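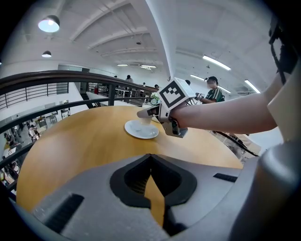
Wirov table set: data card

Wirov is a small set of recordings made with two hand-held grippers at Pirnia, our shared workshop. We built the grippers ourselves and wanted tabletop data to go with them. All of it comes from the round table on the upper level.

Task

One person wears the rig and holds a gripper in each hand. They pick up a cup or glass, move it, and set it down on the table. Some takes use the saucer or coaster as the target and some don't. The flower pot stays on the table as clutter.

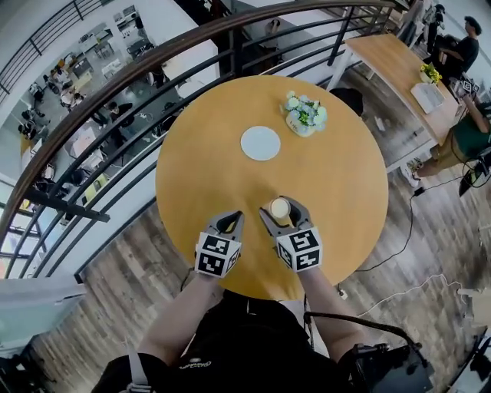 Left and right are always the wearer's left and right. A take starts when both marker cubes are in view of the head camera and ends when the fingers are open again. Takes with a dropped cup are kept and marked "drop" in the notes column.

Contents

3000 takes in 8 folders, one folder per session. Each take has the head video, a video from each gripper, and a text file with the cube poses. Folder 2 was recorded before Bülent Sönmez reprinted the finger mounts, so its finger offsets differ. Use the offsets file inside that folder.

Glass takes

Clear glass is in the set on purpose. Depth estimates on it are poor and we have not cleaned them up.

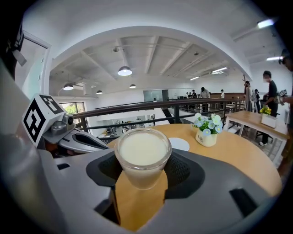 Fill level is logged as empty, half or full, judged by eye. Do not use it as a measurement.

Known problems

The gripper clocks drift on long takes. Nermin Güler's sync script fixes most of this, but run it before cutting clips. People walk through the background in many takes. Blur faces before you share any frames.

Contact

Hülya Sönmez keeps the master copy. Bug reports go to Angus Kereama, or find him at the workshop on a Tuesday.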